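Home | Features | Materials | Surfaces | Archive | Subscribe

What the Repeat Tells You

Printed botanical surfaces are back in production, and the engineering problem is the same one block printers had: where to put the join.

By Karthikeyan Shenoy

A botanical print on a table covering or a wall looks random. It is a tile. The printer engraves one unit of vines, leaves and flowers, and the unit is laid down again and again until the roll runs out. The distance from one point in the design to the next identical point is called the repeat. Every other decision in the pattern follows from it.

Rotary printing fixes the repeat mechanically. One turn of the cylinder lays down one unit, so the length of the repeat equals the circumference of the cylinder, or an even division of it. Gellwood, a mill that prints decorative paper and coated cloth, keeps 489 cylinders in its store. Only 34 of them carry branch or vine designs. The production manager there attributes the low number to difficulty: a stripe or check can be joined anywhere, while a branch that crosses the edge of the unit has to meet itself at the correct angle and the correct thickness.

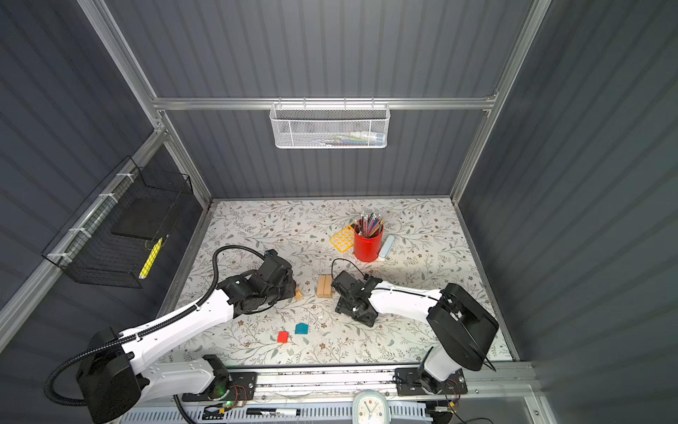 The usual solution is the half-drop. Each column of the design is shifted down by half the repeat length relative to its neighbor. The eye looks for horizontal rows first, and a half-drop breaks them up. The cost is waste at installation, as alternate lengths have to be cut from different points in the pattern. On a small room the loss is minor. On a long corridor it can add a full roll to the order.

Color is the second constraint. Each color requires its own cylinder, and each cylinder must stay in register with the rest. Quintero, a design studio that draws for several mills, limits its botanical work to four colors including the ground. Its Clestell range uses an off-white ground, two greens and one brown. The greens are close in value by intention. If one cylinder drifts slightly, a low-contrast edge hides the error, and a dark outline shows it at once.

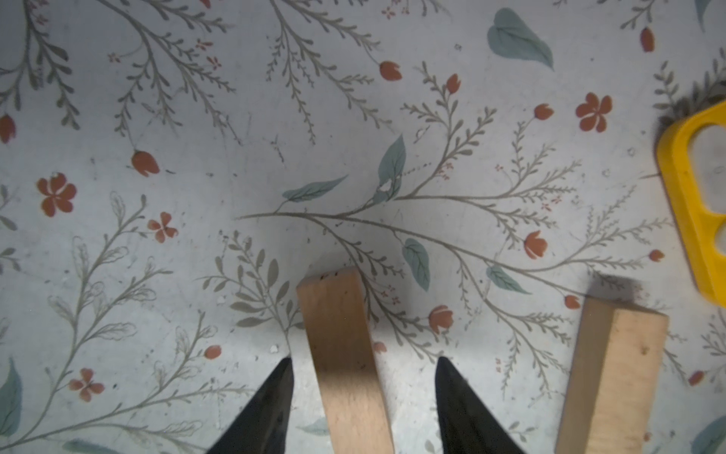 Digital printing removes both limits in principle. There is no cylinder, so the repeat can be any length, and color is mixed on the sheet. In practice, most mills still run their old repeats on digital lines. Customers reorder years later and expect the new length to match the old one. Itton, which sells replacement lengths, reports that 40 percent of its botanical orders are matches to existing material.

Matching is done with a physical sample at least one full repeat long. The sample should come from an area kept out of direct sun. Mills compare the ground color first, then the lightest print color. A pale green is usually the first to shift with age, and a new length printed to the original recipe will look too strong beside it. Gellwood prints a strike-off for approval in these cases and adds two weeks to the delivery date. Orders received before the July shutdown are printed in the same run.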